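Visit report: Denside indoor cricket center, Thursday, February 4, 2021

The Denside center opened its doors to coaches and club scorers for one afternoon before the spring block of nets begins. Attendance was limited, masks were required throughout, and visitors went through in groups of 8. Our group was led by Harish Shukla, who runs the bowling program.

The building was a cold store until the club took the lease. It has 3 full-length lanes and a short lane for throwdowns. Each full lane allows a complete run-up for a medium pacer, but a genuine fast bowler would have to start outside the door. Shukla confirmed that the quicks use lane one only, with the fire door propped open, and that this arrangement is under review.

The surface is a woven mat over a shock pad on concrete. Bounce was tested with a drop rig in front of us. Lane two plays lower than the others at the off-stump end, where the pad was patched after a leak. Batters have been told. The plan is to relay it in May when the outdoor squares come into use.

Lighting is LED strip on both sides of each lane, mounted above net height. There was no visible flicker, even on slow-motion replay. A spinner in our group complained of double shadows on the good-length area, and I could see what he meant once he pointed it out, though the batters we asked were not bothered.

The bowling machine is a two-wheel Plamura with a top setting above anything a club side needs. Yutong Xie demonstrated the seam and swing presets. The swing was consistent at 70 miles per hour and much less so below that. Dimpled balls are used throughout. The center holds a stock of 2,000, which sounds excessive until you see the state of the ones coming out of the feeder. Leather is allowed in lane one for bowlers only.

Ball tracking is handled by a pair of fixed sensors over the batter's end and a third behind the bowler. Yichen Yuan took us through the output: release point, pitch map, deviation off the mat, and speed at two positions. The pitch map agreed well with chalk marks we made ourselves. The deviation figures on lane two should be ignored for the reason given earlier.

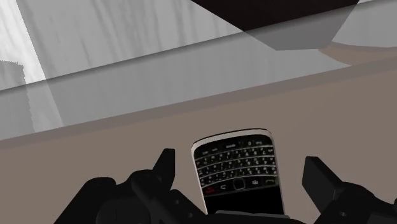

Scoring was the last item, and the one I had come for. Fengying Shen keeps the book for the Dai league sides and showed the Plakomel scoring package, which runs on a laptop and accepts text messages from outgrounds with poor data coverage. The message format is short: over, ball, runs, extras code, wicket code. Most of her outground scorers enter it on touch screens, and the error log shows the usual result, with adjacent-key mistakes in the extras field. A handset with a full physical keyboard, the BlackBerry style with letters and digits sharing small black keys, is still a reasonable tool for this job in my view. The keys are tiny, but a scorer can feel where one stops and the next begins while watching the umpire. Shen was not convinced and would prefer larger buttons in software. Either approach would need a trial over a few friendlies.

Janelle Ignacio closed with booking terms. Lane hire is by the hour, with the machine charged separately – tracking is included if requested a day ahead. Junior sessions need a second adult present. There is no viewing gallery, and parents wait in the car park at present.

Two points for our own committee. The tracking is worth a block booking for the opening bowlers, in lane one or three. The scoring package should wait until we have seen a full match file exported and read back in. Shen has offered to send one.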